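Puvo town council: candidate papers, pre-election inspection
Checked by Seija Koskela, 31st August

Nomination forms signed: OK. One in green ink, allowed with a sigh.
Proof of address: OK. Mr Šimko's is a gas bill, paid late.
Citizenship declaration: 3 missing. All three say it's in the post.
Deposit received: OK, mostly in coins.
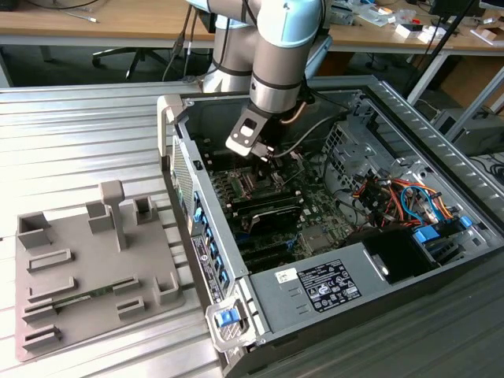
Can a candidate stand while giving up a second passport?
Only once the other country has confirmed it in writing.

Spare forms: 25 left. Keep them dry this time.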